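Best way to store flat paper bags (and is it worth reusing the creased ones?)

Posted in Home & Kitchen, 13/12/2022

Mastside

Hi all, hoping someone has sorted this out better than I have. I do up lunches and little market orders from home (biscuits mostly, a bit of slice) and everything goes out in brown paper bags. I buy them in packs of 100 and they come beautifully flat, but within a week or so of opening a pack the drawer is a dog's breakfast. Corners bent over, bottoms half unfolded, bags shoved inside other bags. I've also been keeping the used ones that come back in the lunch boxes, the clean ones anyway, and they're even worse because no matter how I fold them they spring back up.

So really I've got two things to ask. How do you keep new ones flat once the pack's open? And is there a trick to folding a used one so it stays down, or am I kidding myself and should just put them in the recycling? My drawer is shallow, and I don't want to buy one of those fancy organisers if I can help it. Cheers in advance!

Gallagher

Just recycle them, mate. They cost next to nothing.

Mastside

Fair enough, but I go through a fair few and it bugs me chucking a bag that's held one biscuit!

Tesurel

I'm with you on keeping them, my mum would have had a fit if we'd binned a good bag. I worked behind the counter at a bakery for a few years and we folded and stacked bags all day long, so I've got opinions on this, sorry in advance for the essay.

New ones first. Don't take the whole pack out of its wrapper. Slit one short end of the plastic and pull from that end only, and the rest stay squashed together the way they came. If your wrapper's already gone, stand them on edge in an old shoebox or a cut-down cereal box, packed snug enough that they can't slump. Laying them down in a shallow drawer works too, but put something heavy and flat on top. I use a chopping board I don't like much. And keep them away from the kettle, steam makes the paper go floppy and then it dries all wavy.

Now the used ones. Shake the crumbs out over the sink, open the bag right up, have a sniff (anything greasy goes, no arguments, you'll get mice or ants) and then fold it on a hard bench. A tea towel or a tablecloth underneath is too soft and you never get a proper crease.

The order I do it in:

Push the bottom flat first, following the folds from the factory.
Tuck the sides in along their old lines.
Smooth from the bottom up to the top with the side of your hand so the air gets out.
Go over each crease with a fingernail or the back of a spoon.
Stack with the bottoms all facing one way, then swap direction halfway up the pile or it'll lean.
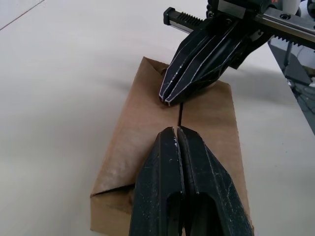
Old creases are your best mate with used bags, and if you try to make new ones a centimetre over, the paper fights you the whole way and you end up with two sets of lines. Look at the lower left of the bag, where that triangle of paper is tucked inward with a good crisp diagonal. You want every fold to be that sharp. The wrinkles and smudgy bits over the rest of it don't bother me at all, a bag like that will still hold someone's sandwich. The pointy flap at the top end I'd press down hard before it went on the pile, or the next bag will catch on it going in.

I keep a stack of 50 at most, then I start using them up for other things. Ripening avocados, lining the compost caddy, mushrooms in the fridge.

Mastside

Oh this is brilliant, thank you! I've been folding on a tablecloth the whole time. Going to try the shoebox tonight.

Tamdale

Agree with most of the above, but I'd skip the spoon. If the bag has been folded a few times the paper gets thin along the crease and a hard rub can split it, happened to me with a bag full of rolled oats and I was sweeping for days. I iron mine on low with no steam, 2 or 3 at a time between sheets of baking paper. Takes no time if the iron's already out for the school shirts. Wouldn't do it with anything that has a plastic window or a shiny lining though.

Also, for customers I'd only ever use new ones. Keep the old ones for your own lunches.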